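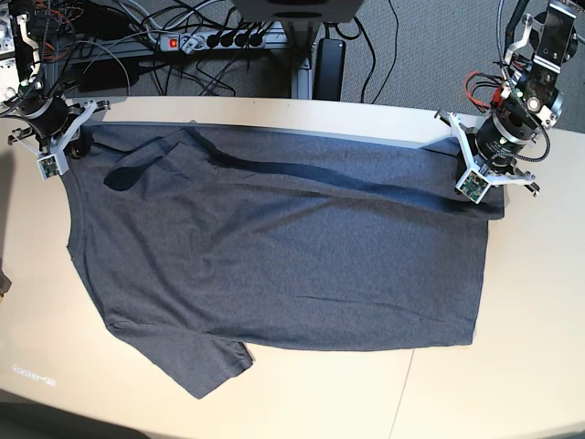 kneath_i
ok so who else has shirts coming out of the dryer two sizes shorter. Washed cold, dried low, still lost length. Cotton tees mostly

ruddock44
low on most dryers is still pretty hot. hang them. done

fouad_h
Disagree, hanging stretches the shoulders. Dry flat on a towel — takes all day but they keep thier shape

ruddock44
who has room for that with five kids

fouad_h
Bath tub rack. Paid 225 for a Brollden one in August, no regrets

kneath_i
225?? for a rack??

acowie
It's the cotton not the dryer. Cheap knit gets pulled long at the factory then goes back on the first wash. Buy one size up and quit worrying

kneath_i
mine werent cheap tho. Sostetti ones

acowie
price means nothing. soak in lukewarm water with some hair conditioner, 30 min, then tug it back gently. got most of the length back on two of mine

ruddock44
tried that, smelled like coconut for a week and still short

kneath_i
will try tonight w/ the gray one — report back

Contact the mods | © 2025 Probert Home Forum | Back to top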